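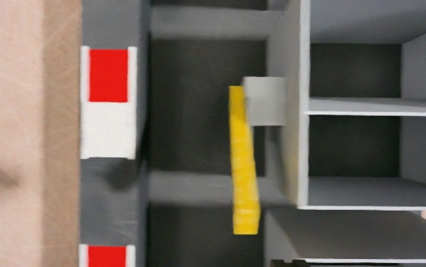

4. Asking for money: how small channels introduce paid membership

We turn now to the part of the study that our participants most wanted to talk about, and which many of them had clearly been turning over in their minds for a good while before we came along with our questions. The previous section dealt with how people came to post on Volleo in the first place, and with the slow business of finding an audience. What follows is about the moment at which a person who has been giving something away decides to ask the audience to pay for some of it. It is a small moment on paper (a switch in the account settings, a line of text, a price) and yet nearly everyone we spoke to remembered it with great clearness, down to where they were sitting and what they had been putting off in order to do it.

4.1 Who took part and what we asked them

The material comes from 49 interviews with 44 people, all of whom ran a channel on Volleo, on Plusamar or on both, and all of whom had either opened a paid membership or had gone a fair way towards opening one and then stopped. The extra interviews are return visits with participants whose plans changed during the course of the work, and who were kind enough to let us come back. They lived in or near Amano and Cleveck, a coastal town and a market town respectively, and we chose the two places mainly for their differences. Amano has a busy holiday season and a good many channels that lean on it in some way, with walks, cafés, tides and boats all well covered. Cleveck is quieter, and the channels we found there were more often about a craft or a household subject, such as mending, bread, seed-saving or the restoring of old sewing machines.

We asked each person to tell us the story of their membership from the first time it crossed their mind. We tried hard not to hurry anyone. Where they were willing, we also asked them to read aloud the announcement they had posted and to tell us which words they had changed and why. This was the most useful thing we did, and we would warmly suggest it to anyone planning similar work, since people who had little to say about pricing in general would talk at length about whether to write "support" or "join".

4.2 The long run-up

Very few participants described a sudden decision. The more usual account was of an idea that came up, was laid aside, came up again after a kind comment or a large electricity bill, and was laid aside once more. One maker of bread videos in Cleveck told us that she had written her announcement, saved it as a draft and then left it there for so long that the loaf she mentioned in it was one she no longer baked. A man who films harbour walks in Amano had opened his membership late at night and closed it before breakfast, and he laughed a good deal in telling us about it, though he added that it had not felt funny then.

Part of the delay was practical. Volleo asks for a set of tax details before a membership can go live, and Plusamar asks for a written list of what members will receive, which several people found harder than the tax form. But the larger part had to do with a worry that the audience would think less of them. Participants spoke of their viewers as neighbours, as company, or as people who had been good to them when the channel was nothing much. To send such people a price seemed to some a little like handing round a bill at the end of a dinner party. We heard that comparison, or something near it, in both towns and from people who did not know one another.

We have set out the usual order of events in Figure 1. It is a simplified picture and we would ask readers to treat it kindly. Many participants went round the middle part more than once, and a few went straight from the first box to the last.

Figure 1. Usual path from first idea to paid membership, as told in interviews. Boxes, from left to right: first idea; laying aside; prompt (comment, cost or change in work); draft announcement; launch; first change of terms. The return arrow runs from draft announcement to laying aside.

The return arrow in Figure 1 deserves a word or two more. When we began, we took an unfinished draft as a sign that a person had given up, and we coded our early interviews that way. We later went back and changed them. Drafts turned out to be where a great deal of the thinking was done: people used them to try out a price, to see how a promise looked when it was written down, and now and then to find out that they did not want to make that promise at all. A participant who abandoned three drafts over the course of a winter was, as she saw it, getting on with the job.

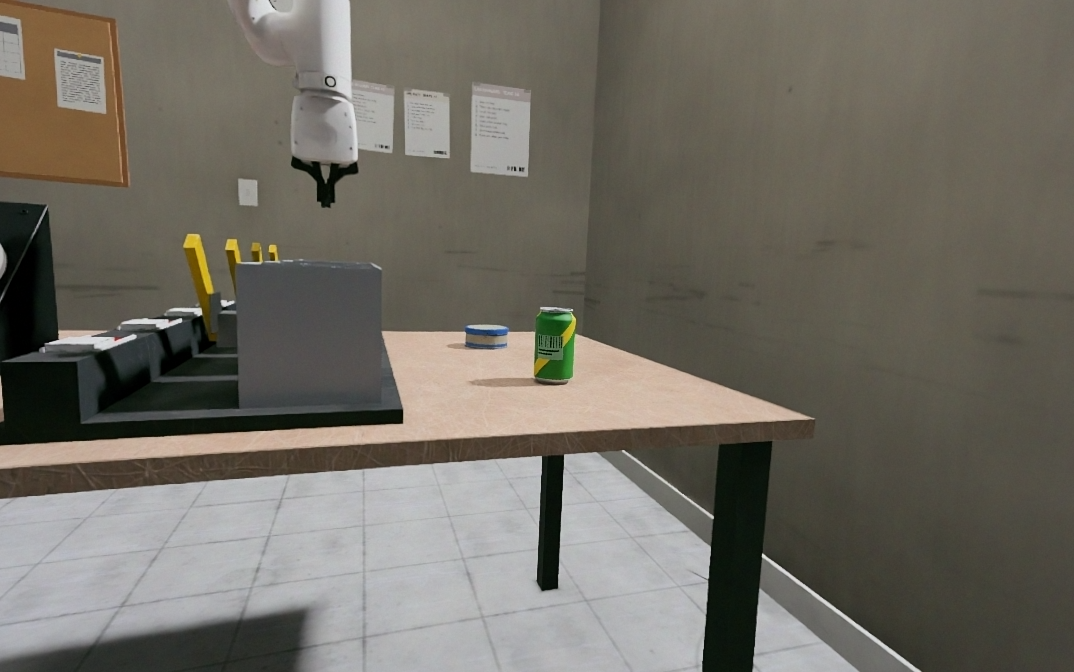

Reading time for the rest of this section: 4 minutes

4.3 Setting a price

When it came to the price itself, we had expected talk of sums, and there was some of that. A few participants had worked out what the channel cost them to run and had divided it by the number of members they hoped for. Most had not. They looked at what other channels of a similar size were asking, took something off, and then worried about having taken off too much. Several described choosing a figure that they themselves would pay without needing to mention it to anyone else at home, and we came to think of this as the household test, although none of them used that name.

The household test has a good deal to be said for it. It is quick, it draws on knowledge that people already have, and it gives a price that they feel able to defend if a viewer grumbles. Its weakness is that it takes no account of the work that members will expect. A low price chosen in this way was often joined to a generous list of extras, put there partly out of gratitude and partly to soften the asking. The sewing machine restorer in Cleveck had promised a monthly call with every member who wanted one. He enjoyed the calls very much and told us so more than once, but he was making fewer videos than before, and it was the videos that had brought the members in.

Differences between the platforms mattered here too. On Volleo the price is shown beside the channel name, where anyone may see it, and participants felt that it said something about them. On Plusamar it appears only after a viewer has asked to see the membership page. People who used both tended to ask slightly more on Plusamar, and when we raised this with them they were mostly surprised, having never laid the two side by side.

4.4 Changing one's mind afterwards

The last box in Figure 1 is the first change of terms, and we put it there because it came up so often that leaving it out would have given a false idea of how settled these arrangements are. A launch was rarely the end of anything. People dropped an extra that had become a burden, or moved a members' video into the open when it seemed a shame to keep it hidden, or raised the price for newcomers while leaving it alone for those who had joined at the start. This last kindness was very common. Participants knew their early members by name, or by username at any rate, and looked on them with real affection.

What they found difficult was telling people. Announcements of a change were, if anything, more heavily worked over than the first announcement had been, and they were a great deal longer. We read several that took up a whole screen in order to say that a monthly video would now come out every other month. The replies, so far as we were shown them, were mostly short and friendly, and quite a number of members said that they had not noticed the monthly video was late. We would be cautious about making too much of this, as participants may well have chosen the nicer replies to share with us, and those who left without a word could not be shown to us at all.

There were harder cases. Two participants in Amano had closed their memberships altogether after over 20 months, and both spoke of a tiredness that had crept up on them through the busy season, when paid work in the town was plentiful and the channel had to be fitted into whatever was left of the evening. Neither had lost interest in posting. Both carried on with free videos, at a gentler pace, and one of them said that she had begun to look forward to the comments again. We include their accounts with the rest, as closing a membership seemed to us to belong to the same run of decisions as opening one, and was gone about with much the same care: the drafts, the laying aside, the reading aloud to somebody in the kitchen.

4.5 Some limits of this material

All of the above rests on what people remembered and chose to tell us. We did not have access to payment records and did not ask for them. Our participants were also, by the way we found them, people who were glad to talk about their channels, and those who had come away from a membership feeling sore may have passed over our invitation. Lastly, both platforms alter their membership pages from time to time, and the arrangements we describe are those in place on Friday, April 8, 2022, when we last checked them. Section 5 takes up the members' side of the matter, using the short survey that participants kindly passed on to their viewers for us.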